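4.3 Learning from partial disassembly

The most encouraging result of the Bavix study came out of a part of the protocol we had nearly dropped. Each of the 369 demonstrations was cut into short skills (approach, align, grasp, withdraw, place), and the policy was trained on the skills separately before being tuned on whole sequences. We expected a small gain in speed. What we saw was far better recovery: when a grasp slipped, the policy went back to the align step by itself and tried again, in many cases from an angle no operator had used!

All trials used a desktop tower laid on its side and open, next to a printed fixture for parts. The Teshome controller ran at a fixed rate throughout, and a trial was stopped after 900 seconds. Wrist and workspace views were fed to the policy together — dropping either one hurt the align skill most.
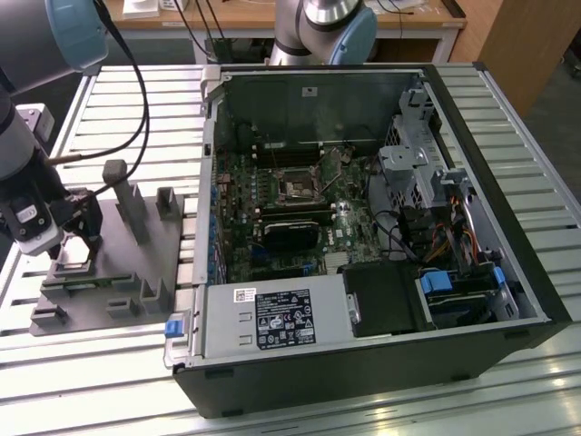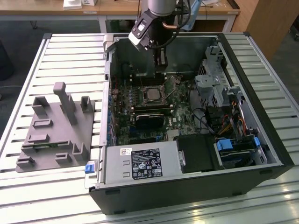
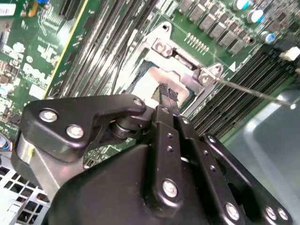 Figure 7. The tower workcell, two workspace views and one wrist view. First: gripper at a green circuit board in the fixture. Second: arm reaching into the chassis. Third: fingertips over the CPU socket.

Alignment error was measured against hand-labelled targets, checked by Tatiana Tóth at the Plisumham site. The labels took longer than the training did, but they paid for themselves quickly. With them we could see that most failures began in the last 10 millimetres of travel, where small errors in wrist angle grow fast. Adding more demonstrations of that final stretch helped more than adding whole sequences, and we are keen to see whether the same holds for the laptop task in Section 5.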